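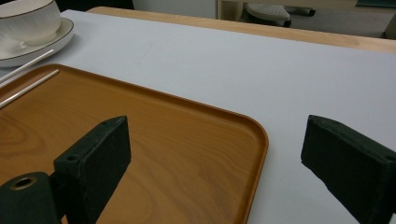 A wooden tray with a low raised rim on a white tabletop.

Idon is a Tier VIII aircraft carrier in the naval combat game Husetti, and one of the two carriers in the Clikham branch of the tech tree. She follows Tu at Tier VII, and most captains who have spent a while with Tu will feel quite at home the first time they take her out, although there are a few surprises waiting for them along the way.

Background

In the story of the game, Idon was laid down as a fast passenger liner and taken over by the Clikham navy while she was still on the slipway. The yard kept the liner's long, fine bow and her original engines, and set a flight deck on top of what had been the promenade level. Players who like to zoom in while in port can still find a row of old cabin windows along her port side, just under the edge of the deck. Her model was built by Hanyu Fan, who also made the harbor cranes on the Clikham port screen, and it has been changed very little over the years apart from a new coat of paint and a tidier set of radio masts.

Performance

Idon is long and slender and gets up to 35 knots in a straight line, so she can move away from trouble faster than nearly any other carrier she is likely to meet. Turning is another matter, and captains coming from smaller ships should start their turns a good deal earlier than feels natural, especially near islands. Her deck armor will shrug off small bombs, but her sides are thin all the way from bow to stern, and a cruiser that catches her broadside at close range will make short work of her.

Her fighters are quick and climb nicely, though they carry very little ammunition and need to come home often. The torpedo bombers are really the heart of the ship. They fly in pairs, drop in a narrow spread, and have 167 knots of cruising speed with the first upgrade fitted and 202 with the second. Dive bombers are optional. Many captains leave them behind and take the extra fighter flight in their place, and on maps with a lot of open water it is easy to see why.

Anti-aircraft fire is good at long range and rather poor close in, where the old liner superstructure leaves little room for light guns. Staying near a friendly cruiser helps a great deal.

Consumables

Slot 1: Damage Control Party
Slot 2: Fighter Patrol
Slot 3: Engine Boost (replaces Smoke Generator, which was removed in the April update)

Recommended upgrades

Air Group Modification 1 is the usual first choice, followed by Flight Control Modification 2. Steering Gears may be worth the credits for anyone who keeps running aground.

See also

Tu
Clikham aircraft carriers
Carrier consumables

Categories: Ships of Clikham | Aircraft Carriers | Tier VIII Ships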